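Gripper comparison – frequently asked questions

Which grippers does Brukcombe test?
The Kivau parallel unit and the Pagano two-finger unit, both run from the Flevmont controller. Gemma Piras maintains the log, now at 395 attempts.

What counts as a failed grasp?
A drop, or three closures without contact.
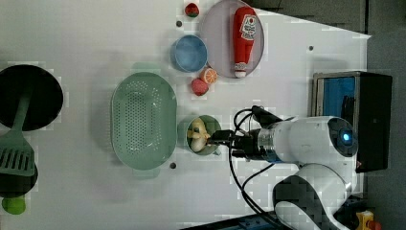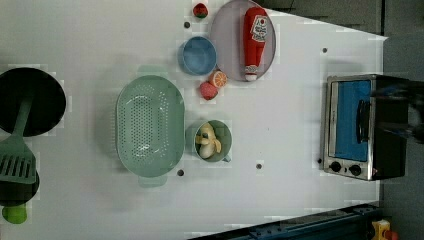
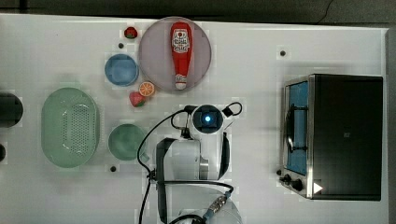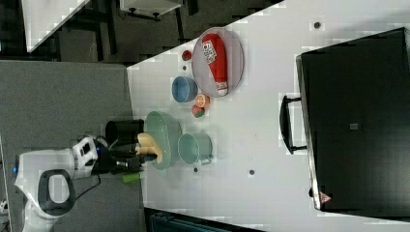
Can I reuse your finger force settings?
Only as a starting point – they depend on pad wear. Curved items such as the yellow toy near the black gripper need their own setting, as does the ketchup bottle on the plate.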